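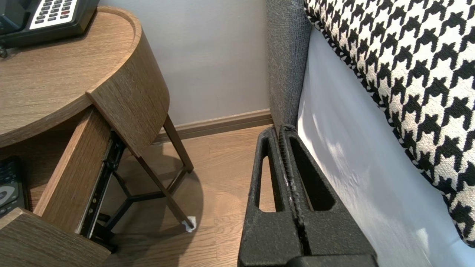 Search this forum Advanced Go

Housekeeping & Back of House > Robots in the rooms, what changed for your crew?

Posted Tuesday, June 8, 2021 by plirnov_nights

Okay so our place (the Nurwood, mid-size, mostly business people during the week) started with the Brakard units in May and I want to hear from people who have had them longer. Ours do the end-of-stay check. Bedside drawer, remote, phone, then on to the desk. It's slow but it does it, and then a list shows up on the tablet with anything left behind or missing.

What changed for me is the order of everything. I used to go in, strip the bed, and check drawers while I was already bent over on that side. Now I'm supposed to wait until the room goes green on the tablet. So I'm standing in the hall with a full cart and no rhythm at all! My supervisor Thắng Quan says give it a season. Anybody else?

---

cartwheel_dee wrote:

We've had them since last year and yes, the waiting is the worst part. What fixed it for us was letting the robot start at one end of the hall while we start at the other. Took a lot of complaining to get that changed, because the schedule came from the vendor and somebody upstairs thought it was law.

I'll say this for it, I don't miss the drawers. I've put my hand into some things in drawers.

---

Mop and Glory wrote:

Gonna disagree with the happy talk a little. They told us no hours would be cut. No hours were cut. But they went from giving us 30 minutes on a checkout room to "whatever the room needs now that inspection is handled," and you can guess which direction that went. The drawer check was the only part of the room where my back got a break. Now it's all mattress and tub.

---

plirnov_nights wrote:

@Mop and Glory that's what I'm scared of, to be honest. Nobody has touched our times yet. Did you get it in writing that they'd stay the same?

---

Mop and Glory wrote:

We did not. Get it in writing.

---

ToolboxRay wrote:

Maintenance side here. My tickets went way up the first few weeks. It flags every drawer that drags, every slide with a bit of play in it, every remote that isn't where the room plan says it should be. Half of those I'd have walked right past. Some of it is useful, I replaced a bunch of slides before they failed on a guest. Some of it is a remote on the wrong side of the bed, and I do not need a ticket for that.

You can turn the sensitivity down, it's in the site settings. Have whoever has the login do it.

---

cartwheel_dee wrote:

Ray, the round nightstands are the ones that gave ours trouble. It kept coming at the curved front like it was flat. They came out and retrained it and now it's okay, but for a while we had to open those drawers ourselves before it rolled in. So we were doing the robot's job so the robot could do our job.

---

Mop and Glory wrote:

And did they pay you for the robot's job

---

cartwheel_dee wrote:

lol no

---

Đỗ_frontdesk wrote:

Front desk perspective, for what it's worth. Lost and found is so much better. I used to call upstairs and wait while somebody tried to remember a charger from three days ago. Now I have a time and a room number. It also got one of our girls out of an accusation, the guest swore her watch was in the drawer and the log had the drawer empty before anyone from housekeeping went in. I know people don't love being logged, but that one was worth a lot to her.

---

plirnov_nights wrote:

Okay that one I hadn't thought about, and I kind of like it. I'm going to bring up the opposite-ends thing at Thursday's meeting and ask about room times on paper. Ray, what's the settings page called so I can sound like I know what I'm talking about?

---

ToolboxRay wrote:

Site profile, then Report Level. Ours came set at 8. I run it at 5 and my phone is a lot quieter.

Last updated: 8 replies hidden, log in to view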